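Wemar Entryway Shoe Cabinet, Two-Door, White
Reviewed by Kimutai Shirima
Posted 2nd December

I have now owned the Wemar shoe cabinet long enough to have forgiven it for the hinges, so it seems fair to write it up.

Some background. Our front hall in Troltdale is the width of one adult with groceries. For years the household's shoes lived in a heap by the radiator, and the system for finding a matching pair was to kick the heap until it gave one up. My wife proposed a cabinet. I proposed fewer shoes. We bought a cabinet.

The Wemar is one of those slim tip-out jobs. Each door leans toward you at the top and the shoes stand inside on a tilted shelf, toes down, like bats. It sticks out from the wall 17 centimeters plus whatever your baseboard adds, and in our house the baseboard adds plenty. You can saw a notch in the back legs to get around this. The instructions suggest it in a very small drawing, late in the booklet, after you have already screwed the legs on.
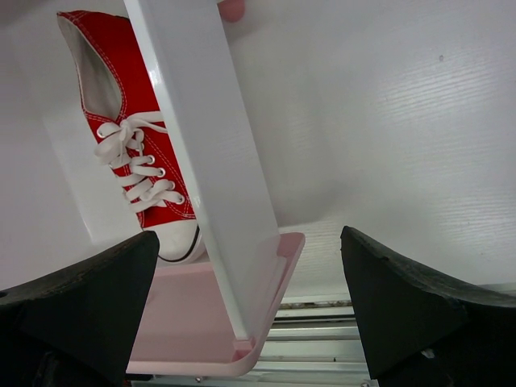

Assembly took me most of a Saturday. The booklet claims 70 minutes, and I would like to meet the person they timed. The panels are numbered with stickers, the stickers are the same white as the panels, and the numbers are pale gray. Two of the side pieces are mirror images of each other and will happily go on the wrong way until step 14, when the doors go in and you learn what you did. I took it apart again. The cam locks survived being undone once. I would not want to test them a third time.

The hinges are plastic pegs that drop into plastic cups. One of mine popped out the first week whenever anybody shut the lower door with a foot, and in a house with teenagers there is no other way to shut a lower door. A washer from the junk drawer fixed it. Tolasow, who sold it to me, answered my email in two days and offered to send a new peg, which came in January's worth of bubble wrap and was identical to the old one. I kept the washer in.

Now for the capacity. The listing says 20 pairs. I think they mean ballet flats. Low shoes are fine, and you can nest them heel to toe if you are patient. Anything with an ankle to it has to be folded over or laid on its side, and then the door bulges. My own winter boots don't go in at all and have returned to the radiator, where they have started attracting company.

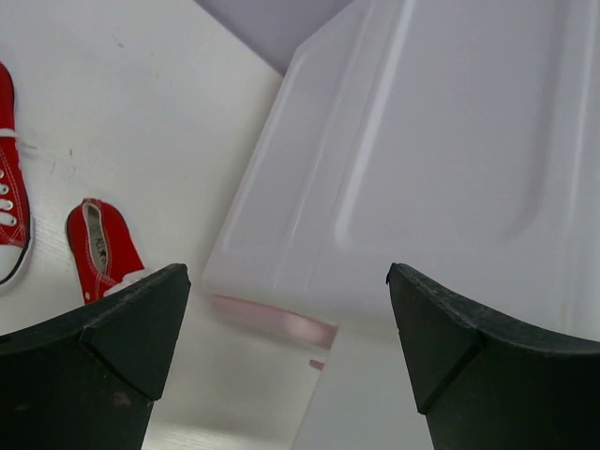 The finish is better than I expected at the price. It wipes down with a damp cloth, and the top has held up to keys, mail, a leaking bottle of sunscreen and one bicycle helmet thrown from a distance. There is a chip on the left front corner, but I did that with the vacuum and can't blame the factory. The inside of the doors is raw board, though, and it drinks. If you put shoes away after rain you will want a liner of some kind. I cut up an old shower curtain. It has ducks on it and I'm the only one who ever sees them.

Smell is the other thing. A heap of shoes in a hallway airs itself out. A closed cabinet saves it all up and gives it to you in one go when you open the door. There are slots in the back panel for ventilation, but the back panel is against a wall, so I'm not sure what was planned there. I drilled a row of holes in each side and it helped a good deal. A better drill bit would have helped more.

Before this we had the Olteanu open rack, which cost half as much and had no doors to come off. It also fell over if you took shoes from the bottom first. The Wemar comes with a wall strap and you should use it. Tip both doors out at once without the strap and the whole thing bows to you like a butler.

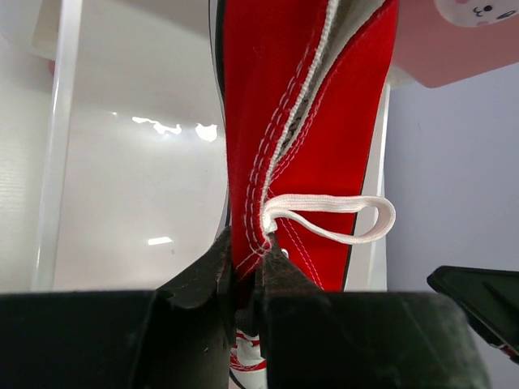
My daughter's complaint is that laces get caught in the lower door. She's right, they do, and tucking them inside the shoe cures it. She has heard this from me many times. My son has no complaints and, as far as I can tell, has never opened it.

Would I buy it again? Probably, with the deeper version if your hall can take it – I measured ours twice and it can't. Saw the legs first, buy washers, and look hard at the side panels before you touch a screwdriver. Three and a half stars. It would be four if the stickers were any other color.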